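Unit 4: Fermentation and the Small Brewery
Introduction to Craft Beverage Production
Instructor: Lâm Ung

Read these notes before the lab session. Chapter 6 of the course reader covers the same ground with more chemistry.

1. Where fermentation sits in the brew day

By the time the wort reaches the fermenter, most of the hard physical work is over. The grain has been milled and mashed, the sweet liquid has been drained off, and the kettle boil has been done with its hop additions. What remains is cooling, moving the wort to a clean tank, adding oxygen, and pitching the yeast.

Wort is sugar water with some protein and hop material in it. Almost anything will grow in it. From the end of the boil onward, every surface the wort touches has to be cleaned and then sanitized. These are two separate steps. Cleaning removes soil. Sanitizing lowers the number of live organisms on a surface that is already clean. Sanitizer on a dirty surface is wasted sanitizer.

2. Ale yeast and lager yeast

Ale yeast works at warmer temperatures, commonly in the 60s Fahrenheit, and finishes in days. Lager yeast is kept cooler, commonly around 50, and takes longer. After primary fermentation a lager is held near freezing for several weeks, which ties up tank space. This is the main reason many small breweries make few lagers or none.

The choice of strain matters as much as the choice of malt. Two brewers can split one batch of wort, pitch different yeasts, and end up with beers that most drinkers would not connect. English strains tend to leave some sweetness and fruit character. American ale strains are usually cleaner and drier. Wheat beer strains from southern Germany can give banana and clove, and the balance between the two shifts with temperature and pitch rate.

3. Reading gravity

Specific gravity compares the density of the wort to the density of water. Water is written as 1.000, and brewers often drop the decimal point and say 1000. A wort at 1.050 is called "ten fifty."

Original gravity (OG) is measured before the yeast goes in. Final gravity (FG) is measured when fermentation is complete. The usual estimate for alcohol by volume is:

ABV = (OG - FG) x 131.25

Worked problem: A pale ale starts at 1.050 and finishes at 1.010. The difference is 0.040. Multiply by 131.25 and the result is 5.25 percent ABV.

Correct your hydrometer readings for temperature. Most hydrometers are marked with the temperature they were calibrated at, so check yours before you use the chart. A refractometer is fine for wort, but alcohol throws off the reading, and you will need the correction table after pitching.

Fermentation is complete when the gravity holds steady over at least 2 days and is near the expected finish for the strain. An airlock that has stopped bubbling is not a measurement.

4. Sampling and tasting

Take samples through the sample port, never by opening the top of the tank. Spray the port with sanitizer, let a little beer run off, then fill the cylinder. Do not return a sample to the tank. Taste it and write down what you find, including the things you can't name yet.

Drink water between samples. Bring your own bottle to the lab; there is a filling tap by the coat hooks.

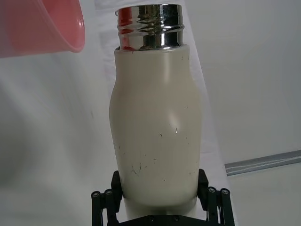 Insulated bottle with a threaded steel neck, cap off.

Four off flavors to know for the quiz:

Diacetyl: butter or movie popcorn. Made by yeast early on and taken back up later if the beer is given time. Can also come from bacteria in dirty draft lines.

Acetaldehyde: green apple or fresh-cut pumpkin. Often a sign that the beer was pulled off the yeast too soon.

DMS: cooked corn. Comes from pale malt and is driven off in the boil. A weak boil or a covered kettle leaves it behind.

Oxidation: wet paper or stale sherry. Comes from air picked up after fermentation, most often at transfer or packaging.

5. Case: the Clurby brewhouse

Clurby is a taproom brewery with four fermenters. Khurram Paracha, the head brewer, gave us his tank log to work from. Three of the tanks hold house beers and the fourth is kept for whatever is next on the board.

The log for their amber ale, sold as Hedell, shows a steady fall in gravity for three days and then a stall at 1.022. The expected finish was 1.014. The tank had been set two degrees low after a cleaning. Paracha raised the setting, waited, and the gravity came down to 1.015. He then held the beer warm for another 2 days before chilling it.

Points to discuss:

Why did he raise the temperature before considering a second pitch of yeast?

What would the taproom have noticed if the beer had been chilled and kegged at 1.022?

Clurby sells most of its beer by the 16-ounce pour. Work out how many full pours there are in a half-barrel keg of 15.5 gallons, first with no waste and then with 5 percent lost to foam and line cleaning.

6. For next time

Read the section on carbonation and packaging. Lab reports are due at the start of class and should include your gravity table, your tasting notes, and the ABV calculation with the steps shown. Closed-toe shoes are required on the brewery floor. If you missed the sanitation check in February, see me to make it up before you handle any equipment.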